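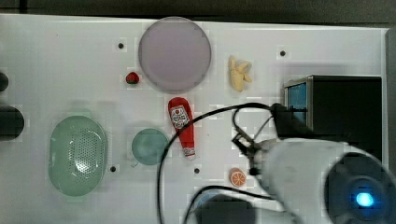

Chapter 7
Buying, Storing and Wasting: How Food Moves Through a Town

I grew up above a greengrocer's in Utamstead, so I came to this subject with a head start and a lasting dislike of the smell of old cabbage. My bedroom window looked straight down on the yard where the bins stood, and every evening I could see (and smell!) what the shop hadn't managed to sell. It never crossed my mind that anybody might study that sort of thing for a living. Then I went to college, met Elaine Lins in the library queue, and found out that she was spending her whole second year on bruised pears.

In the last chapter we followed food from the field as far as the wholesale market. Now we pick it up at the shop door and stay with it until it's either eaten or thrown out. I'll use one town, Wakport, nearly all the way through. It has a population of 4,000, a single supermarket called Grosari, a Saturday-free market square that has been a car park since before I was born, and a family shop, Zanetti, that still sells loose eggs. It's small enough to get your head round, and I'm fond of it.

We'll start with the weekly shop. Hanyu Li asked 200 households in Wakport to keep their till receipts through January and to write down everything that went in the bin. I love these diaries. People are so frank in them! One family bought salad every single week and ate it twice, and another wrote "bread again" so often that they gave up and just put "B". 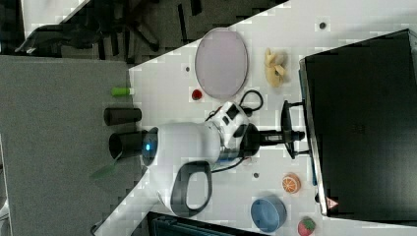

Fig. 7.1 A white robot arm reaching across a white tabletop.

Before you read on, have a go at a diary of your own. Keep it for 2 weeks, write things down on the day, and don't try to be good. You'll want it beside you for section 7.2, where we put prices on the waste, and again when we get to use-by dates and why shops and shoppers read them so differently.

Key words for this chapter: shelf life, spoilage, turnover, bulk buying, mark-down.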